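3.2 Packing task and wrist views

The packing task was set up for the second half of the course, after the teams had finished the block-stacking exercises. Each team had to get the arm to pick up soft packaged goods and move them between containers at the packing station. Soft packages were chosen on the advice of Madhu Singhal, who had taught the earlier run of the course at Wedinport and found that rigid boxes let the students get by with fixed grip positions. With bags and plastic film, a grip position that works on one trial is often wrong on the next.

The course had 26 students. They worked in teams and shared 2 stations, so each team had a fixed slot at the arm and did the rest of its work on recorded data. All teams used the same control software, Gilteo, with the same speed limits. They were free to change the grasp order, the approach angle and the closing force. They were not allowed to change the mounting of the wrist camera, which had to stay the same for the recordings to be shared across teams.

Over the term the teams logged 600 trials. A trial started when the arm left its rest position and ended when the student at the controls either released the package or called a stop. After each trial the student wrote a short note in the team log – what the arm was asked to do, where it stopped, and what the student thought had gone wrong, if anything. We asked for the note before the video was played back, so that it would show what the student understood at the time.

Most of the early notes blamed the grasp planner. When the teams went back to the wrist recordings, many of them changed their minds. At close range the camera sees very little of the container, and thin plastic film can fill most of the view. Light reflected from the folds was read by the edge detector as package borders, and the planner then placed a grasp point on a fold. Team Pandey was the first to report this, and Mattes Rathjen later added a step to the shared code that marks very bright regions and leaves them out of the edge search.

Figure 4 is typical of the views the students had to work with. Film takes up the middle of the view, and the printed package can be seen only in part, above it. Strong light comes from behind, and the linkage of the gripper is in deep shadow.

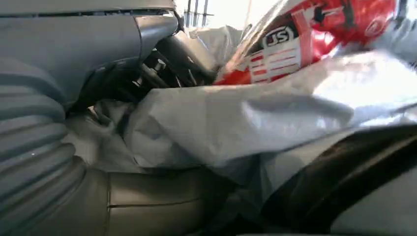
Figure 4. Wrist camera view during the packing task, with white plastic film and a red and white printed package close to the gripper. The bellows is at left.

Views of this kind were also used in the written part of the course. Students marked the regions they would trust for a grasp and compared them with the output of the edge search. The two agreed best on the printed surfaces. On the film the students often disagreed with each other as well, and we left those regions unlabeled in the shared set.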